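Galetti 2 adds tabletop replanning, tighter grasp checks

2023-02-22

VASTLEY — Dridthorpe has released version 2 of Galetti, its planning and control software for single-arm mobile manipulators. The update replaces the fixed task script of earlier builds with a planner that rebuilds its action sequence whenever the perception module reports a change on the work surface.

Development runs used a kitchen table setup with dishes, small containers and food items. Each object is tracked as a pose estimate with a confidence score. If the score drops below a set threshold, the arm holds position and the planner requests a new view before closing the gripper.

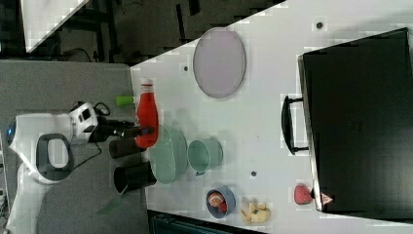
Replanning takes 40 milliseconds on the onboard computer, according to the release notes. Collision checking is now done against a merged point cloud, and nearly all of the old hand-entered table models have been removed. The regression suite contains 758 recorded layouts, which are replayed against every build.

Known issues include unstable depth readings on perforated and translucent surfaces. A workaround in the Craddock driver package lets users mask those regions by hand.

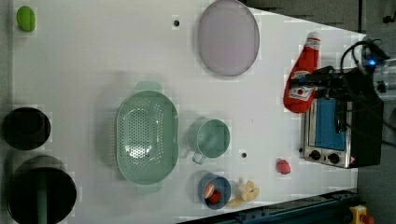

A gripper at the right side of the test table, above a small toaster oven.

Existing configuration files need to be converted before upgrading. Support for the previous version ends in September.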